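Waltville School Dental Sealant Program
Progress report to the Pristlow Fund, second reporting period
Prepared by Taras Horobets, program manager
Saturday, July 27, 2019 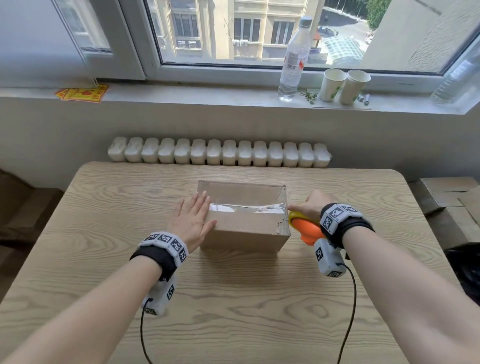

The period covered runs from the start of February to the end of the school year. The grant pays for sealants on first and second permanent molars for children in grades two and six, fluoride varnish at the same visit, and a written referral when the examining dentist finds decay that needs treatment. All spending in the period was within the approved budget lines.

1. Clinical activity

The mobile team visited 11 schools. A total of 284 children returned signed consent forms, were examined, and received at least one sealant. Varnish was applied to every child in this group except those whose parents had declined it on the form. Partially erupted second molars were left unsealed when the back edge of the chewing surface was still covered by gum tissue. These teeth are listed by child and tooth number so that the next team can find them without repeating the full charting.

Resin-based sealant remained the standard material. Glass ionomer was used where the tooth could not be kept dry long enough for etching and curing, mostly in second graders. The chart now has a separate code for each material. In the first period both were entered under one code, and retention could not be compared.

2. Retention checks

Retention was checked at the 6 schools that also took part in the first period. Each sealed tooth was scored as fully retained, partly retained, or lost, using a mirror and a blunt probe under the headlamp. Partly retained sealants were repaired at the same visit when the remaining material was sound. Lower molars held up better than upper molars. The difference was largest at Nistska Elementary, where the first-period visit took place in a hallway with poor light and a suction unit that lost pressure during the afternoon. The unit has been serviced and the school has given us the health room for future visits.

Scores from the first period were recorded on paper and entered later by hand. Herman Chin, who maintains the records, found mismatched tooth numbers in the file for one school and corrected them against the original sheets. The corrected file replaces the one sent with our previous report.

3. Referrals

Children with visible decay were referred to their own dentist or, if they had none, to the county clinic. Urgent referrals were phoned to the parent on the day of the exam. Follow-up on non-urgent referrals is still slow. Letters go home in the child's backpack, and the reply slip often does not come back. Starting in the fall, the office will call each family once, up to 20 days after the visit, and enter the result in the chart.

4. Equipment and supplies

The second curing light was purchased as planned. Output of both lights is tested with a radiometer at the start of each clinic day and written in the log. One portable chair has a worn back hinge and is out of use until the part arrives. Etchant and varnish were bought in smaller lots than in the first period, and no stock expired.

5. Changes requested

We ask permission to move the unspent part of the travel line to instrument sterilization. The current cassettes limit how many children can be seen in one day, and a second set would remove the midday wait for the autoclave. The total grant amount would not change.

6. Next period

Consent forms will go out with the first-week school packets. Retention checks will be extended to all schools visited so far. Unsealed second molars from the list in section 1 will be re-examined first at each site.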